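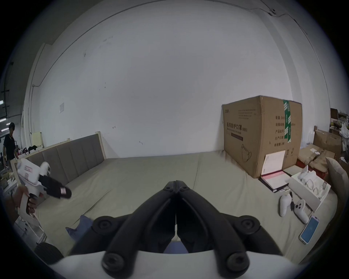
Glue gun and headboard, Sat 17 September

Played the new Zetatham demo last night and most of this morning. Putting my notes in a thread so they're in one place. Light spoilers for the opening town, nothing past that.

For anyone new to it: Zetatham is a turn-based RPG from Pevarora, the same people who did the ferry game. You run a salvage crew on a drained sea. The demo is up on Codel now, free, and you need an account to download it.

The demo starts later than the old one did. You skip the whole shipwreck tutorial and begin at the gates of Sangkhawat with a full crew. I like that. The shipwreck was slow and I've now seen it more times than I want to.

Sangkhawat is bigger than the trailer made it look. There's an upper town and a lower town, and the lift between them costs money until you do a job for the lift operator. Do that job first. It's the woman with the birds.

Combat has changed a lot. Before, every crew member got one action a turn and that was it. Now there's a shared pool called Breath and you can spend it all on one person if you want. My cook took four actions in a row against the gate crabs.

The downside is that enemies share a pool too. If you leave a weak one alive it will happily hand its turn over to the big one. I lost two fights before I worked out what was going on, and the game doesn't explain it anywhere I could find.

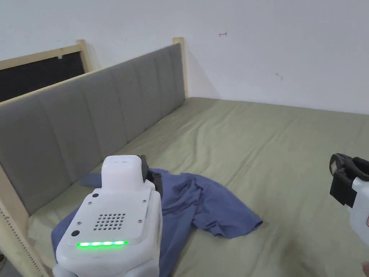
Save system: you can save at any lamp, and there are lamps all over the lower town. The upper town has one and it's inside the customs house, which closes at night. If you're up there after dark, you're walking back down.

Someone asked about saves carrying over. The menu text says crew level and money carry into the full game, items don't. So sell everything before you finish the demo. There's a cap on money of 2,000 scrip and I hit it without really trying.

Cheapest way I found to get scrip early is the rope contract in the lower market. You buy rope from the dock side, carry it up, sell it to the kite makers. The price drops each time but it resets when you sleep.

The diving bell costs 1,000. Buy it. I held off because it looked like a late game item, and then found half the side jobs in town need it. It also opens the flooded cellar under the inn, and the best fight in the demo is down there.

About that fight. Go in with Breath full, bring something for poison, and don't use the lantern skill on the first turn. It wakes up the thing on the ceiling. If you leave the lantern off you only have to deal with the eel.

Music is good. The lower town theme is the one from the first trailer but slower, with some kind of squeezebox on top. The battle music gets old faster. There are separate sliders for each so I turned battle down to half and left it there.

Performance on my machine was fine except in the market when it rains. There it dropped enough that I noticed. Turning off puddle reflections fixed it and I couldn't see much difference otherwise. My computer is not new.

Controller support works but the map screen is still built for a mouse. You push a cursor around with the stick and it's slow. Same complaint I had with the last demo. I ended up keeping the mouse next to me just for the map.
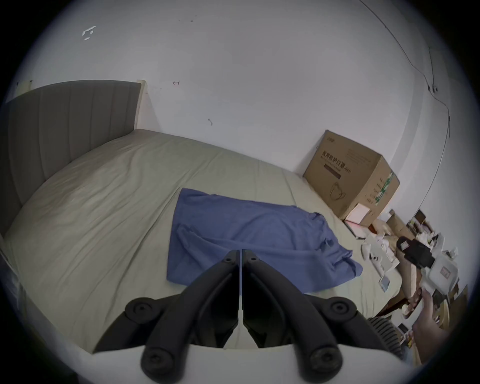
Text size can be changed now, which a lot of people wanted. There are 3 settings. The largest one runs off the side of the item boxes in a couple of places, mostly on weapons with long names. Medium is okay.

Writing is the part I'm least sure about. The crew banter is funny and people interrupt each other in a way that feels right. The main quest talk is stiff. The governor's speech at the end of the demo goes on a long time and you can't skip it, only speed it up.

You can recruit one extra crew member in the demo and there's a choice between the surveyor and the bell ringer. I took the surveyor first, then reloaded and tried the bell ringer. Bell ringer is better in fights. Surveyor marks hidden doors on the map, and there are a few worth having.

If you take the surveyor, check the wall behind the fish scales in the lower market. I won't say what's in there.

Length: my first run took me around 3 hours, and that was with most of the side jobs done. If you stick to the main quest it'd be a good bit shorter. The second run went quicker because I skipped the talking.

No price yet for the full game. The Codel page just says December and nothing more exact. Pevarora moved the date once already, so I'm not booking time off for it.

Things I'd like fixed before then: the map on a controller, a note somewhere about enemies sharing Breath, another lamp in the upper town, and a skip button for the governor.

One bug to watch for. If you sleep at the inn while carrying the rope contract, the kite makers sometimes vanish until you leave town and come back. I didn't lose anything by it but it scared me a bit. Save at the dock lamp first.

I'll probably do one more run with the bell ringer and no diving bell, just to see if the cellar can be reached another way. There's a grate by the canal that looks like it should open. If you've got it open, reply and tell me how.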